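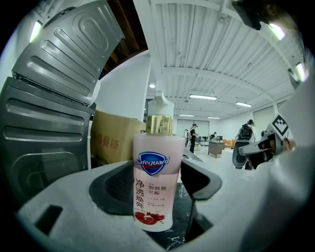 *Photo: Dustano / Movlow room set, shared under the same terms as the rest of this folder*

# Bottles and pumps

Hi! I keep this folder for the Varia household items list, mostly the bathroom and laundry stuff that ends up on a shelf in the big room at Chisholm. If you only want the spreadsheet, grab `items.csv` and skip the rest of my rambling.

## What's in it

- `items.csv` – one row per bottle, tub or tube
- `labels/` – label text, typed out by hand
- `notes.md` – my grumbles, mostly about lids

The Safeguard body wash is the row I get asked about most. It's the pink-and-white one with the white pump and the gold collar, and the big characters on the front are 净透焕亮. The smaller red ones are 烟酰胺 果酸 (niacinamide and fruit acid). I've put the pomegranate under `artwork`, not `scent`, and I'd love it if people stopped moving it!

## Filling in a row

Colour goes in first, main one before the trim. Pump tops count as part of the bottle, so please don't give them their own row – I spent a whole arvo merging those in April. Leave `fine_print` blank if you can't read it properly. A guess is a pain to find later.

Brand names go in as printed, with Chinese text kept as is and the English in the next column over.

## Known problems

- 2 rows still have the collar colour under `cap`
- Refill pouches don't have a category yet (ideas welcome)
- "Gold" and "brass" both turn up, and I'm slowly changing them all to gold

Last tidied 3rd March. Open an issue if a row looks off and I'll get to it when I can.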